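Startseite | Foren | Neue Beiträge | Suche | Anmelden
Kategorie: Arbeit & Ausbildung > Schichtarbeit

Nachtschicht und Schlaf: wie teilt ihr euch den Tag ein?

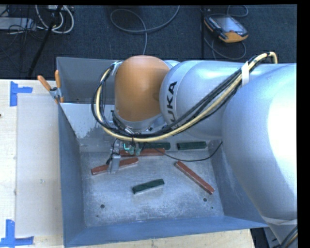 KUKA über der Metallwanne

zoubi_m, 31.3.20
Bin seit fünf Wochen in der Dauernacht bei Weerakoon und schlafe schlecht. Nach Hause komme ich um halb sieben, um elf bin ich wieder wach. Rollos habe ich, Ohrstöpsel auch. Wie macht ihr das?
Gruß, Munther Zoubi

Prutow77
Zwei Blöcke. Morgens vier Stunden, dann aufstehen, essen, einkaufen, und ab 18 Uhr nochmal zwei Stunden hinlegen. Mache ich so, seit ich in der Gießerei bin.

S.Lennox
Davon halte ich nichts. Mit zwei Blöcken war ich nach einem Monat völlig durch. Bleib liegen, auch wenn du wach bist, und lass das Handy im Flur. Letzter Kaffee um 2 Uhr, danach nur Wasser.

Prutow77
Wach im Bett liegen macht mich nur wütend. Kommt wohl auf den Typ an.

kellerkind
Was esst ihr nachts? Bei uns macht die Kantine um 22 Uhr zu, danach gibt es nur den Automaten.

S.Lennox
Suppe von zu Hause, gegen Mitternacht. Nach 3 Uhr nichts Schweres mehr.

zoubi_m
Kaffee trinke ich bis 5 Uhr, das lasse ich mal. Lohnt sich die Dauernacht finanziell überhaupt? Bei mir bleiben rund 300 Euro mehr im Monat.

kellerkind
Für 300 würde ich es nicht machen. Ich bin im April wieder in der Wechselschicht, verdiene 100 weniger und sehe dafür meine Kinder.

Prutow77
Wechselschicht ist schlimmer, da stellt sich der Körper nie um.

S.Lennox
Sehe ich anders, aber das hatten wir schon im Thread über Vallside. @zoubi_m: Schreib mal zehn Tage lang auf, wann du wirklich schläfst, und stell es hier rein.

zoubi_m
Mache ich. Fange heute nach der Schicht an.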